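Zandano Ukulele and Guitar Strings: Frequently Asked Questions

We are a small workshop and shop for nylon strings. Most questions come to us by e-mail, and many are the same, so we have collected them on this page. Last changed on Saturday, June 12, 2021.

Which strings fit my classical guitar?

Almost every full-size classical guitar takes our normal tension set, the Sastry. If your guitar is old, or if you don't know who has built it, please begin with the light set. Steel strings must never go on a classical guitar. The bridge is only glued to the top, and it can come off.

What is the difference between Sastry and Flurklow?

Sastry is clear nylon for the trebles, with silver-plated wound basses. Flurklow is a harder material and thinner for the same note, so it sounds brighter. Some players find it too sharp under the nails. You can also mix them, for example Flurklow for the third string only, which on many guitars sounds a little dull.

How often should I change strings?

It depends how much you play. With one hour each day, the basses lose their sound after some weeks, while the trebles stay good for longer. It is allowed to change only the basses, and we sell them separately.

Why do my new strings go out of tune all the time?

Nylon stretches for several days. Tune up to the note, play, and tune again. You can pull each string gently away from the fingerboard with one finger, but please not strongly. If after two weeks it is still slipping, then the knot at the bridge is usually the problem.
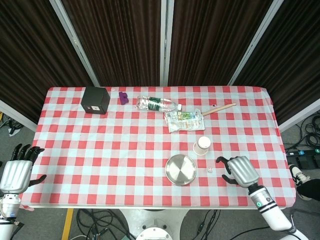

Black box and water bottle on the checked cloth

Do you sell single strings?

Yes, all strings of all sets. Write us the name of the set and the number of the string. The first string is the thinnest one.

Can I use the strings on a ukulele?

Not the guitar sets. For ukulele we have Pukuvus, in soprano, concert and tenor lengths. Pukuvus comes with a high G. A low G string is available for the tenor only, and you must maybe have the slot in the nut made wider for it.

My guitar has a short scale. Will a normal set work?

For a 3/4 guitar the normal set is often too loose and it buzzes. Take the hard tension and tune as usual.

How should I keep the guitar in winter?

Dry air from heating is the most common reason for cracks. From December on, keep the guitar in its closed case with a humidifier when you don't play. 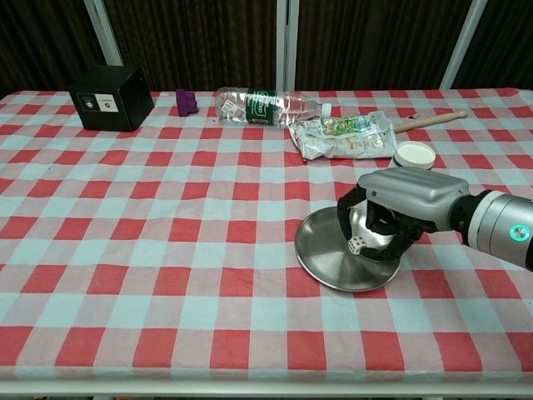
The same is true for spare strings, although they are less sensitive. Leave them in the paper envelope and don't put them on a radiator or in the sun. Wound strings can become dark with time. This changes the look first and the sound only later.

What does the postage cost?

Inside the country we send every order for free from 27 euros. Under this amount you pay the letter price, which is shown before you confirm.

Can I send strings back?

Unopened sets, yes, within 19 days after you have received them. Opened sets we can't take, except when a string has a fault. In this case send us a photo of the place where it broke and we will replace it.

Do you give a discount to music schools?

Yes. For orders over 600 euros in one year we make a special price list. Ask for it with the name of your school.

Who answers my e-mails?

Normally Kerstin Wegener, in English or German. Please allow two working days for the answer. For questions about an order, write the order number in the subject line.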